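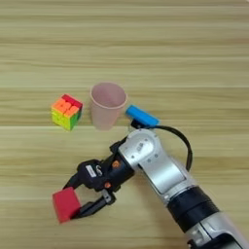 Week 3 handout: Permutations, or how many ways can you mess something up?

Okay, so last week we stopped right in the middle of the multiplication rule, and a few of you looked like you wanted to argue with me about it. Good! Let's pick that up and then get to permutations proper, which is the word that'll be on the quiz.

Reading for this week: chapter 4 of the course pack, up to the Waststead bus problem. Skip the shaded boxes unless you like that kind of thing (I do, but I'm paid to).

1. The multiplication rule again

If you make one choice in a ways and then a second choice in b ways, you get a times b outcomes overall. The thing people trip on is that b has to be the same number no matter what you picked first. It doesn't have to be the same options. Just the same number of them.

Say you're putting three books on a shelf. Three choices for the left spot, then two for the middle, then one for the right. Which two books you have left depends on what you grabbed first, but there are always two. So 3 x 2 x 1 = 6. We write that as 3! and say "three factorial," and no, you don't have to shout it.

These get big in a hurry. 4! is 24, 5! is 120, 6! is 720, and by 10! you're at 3,628,800. I once wrote out all 120 orderings of five letters on a train to Tamberg and I don't recommend it as a hobby. (I missed two the first time through.)

2. Moves are permutations too

A permutation is a rearrangement of things, and I want you to think of it as something you do, like a move. "Swap the first two books" is a permutation. "Slide everybody one spot right and bring the last one around to the front" is another one. You can do one and then the other, and what you end up with is a third permutation.

Puzzle cubes are my favorite place to see this. A quarter turn of one face of the ordinary 3x3x3 cube takes four corner pieces and sends each one to the next corner around, and it does the same with four edge pieces. Do it four times and you're back where you started. We say the move has order 4.

Now try turning the right face and then the top face, and compare that with top first and then right. You get different cubes. Order matters here, and this is the big way moves differ from ordinary numbers, where 3 x 5 and 5 x 3 are the same and we never give it a thought.

Try it at home if you own one. If you don't, the library desk in Kellwood Hall lends out puzzles on a two-day loan, or use four index cards and do the shelf version.

3. Counting the cube

People always ask for the number, so let's get it. Suppose you could pop the pieces off and stick them back however you liked.

Corners: eight of them, so 8! ways to place them, and each can be twisted 3 ways, so 3^8.
Edges: twelve of them, so 12! ways to place them, and each can be flipped 2 ways, so 2^12.

Multiply all that together. But you can't reach every one of those by turning faces! The last corner's twist is forced by the others (divide by 3), the last edge's flip is forced too (divide by 2), and the corner and edge arrangements have to match in a certain even-or-odd sense (divide by 2 again). So you divide by 12 and land on

43,252,003,274,489,856,000

and that's why turning it at random isn't a plan. It also explains something a lot of you have probably run into: if you take a cube apart and put it back together without paying attention, your chance of having a solvable one is 1 in 12. I did this as a kid and spent most of May convinced I was just bad at it.

4. Even and odd

That "even-or-odd sense" deserves its own section. Any permutation can be built out of plain swaps. There are lots of ways to do it, but for a given permutation, either every way uses an even number of swaps or every way uses an odd number. It never mixes. We call the permutation even or odd to match.

Quick check: the cycle 1 to 2, 2 to 3, 3 to 4, 4 back to 1 takes three swaps, so it's odd. A quarter turn of a face does one of those to the corners and one to the edges. Odd plus odd is even, so the whole move is even on all the pieces together. Since every turn is even, no pile of turns can ever swap just two pieces and leave the rest alone.

I'll prove the "never mixes" part on the board. It's a counting-inversions argument, and it goes down easier out loud than on paper.

5. Problems

Due Friday, 10 January 2020, in the box outside my office. Show your work, even the ugly work.

a. The Restrepo Bakery puts 20 different pastries in a row in its window. Write the number of arrangements as a factorial. Don't multiply it out, please.

b. How many four-digit strings use the same digits as 2659? How about 1822? (Careful with the second one. Why isn't it the same answer?)

c. A deck has 32 different cards. How many ways can you deal the first three, if order counts? What if it doesn't?

d. Find two permutations of three objects that give the same result in either order. Then find two that don't.

e. Write the cycle 1 to 2, 2 to 3, 3 back to 1 using swaps. Is it even or odd? Do it a second way with more swaps and check.

Part d has a cheap answer using the do-nothing permutation. I'll take it, but find another one as well.

Next week: combinations, and bring the Pascal's triangle sheet.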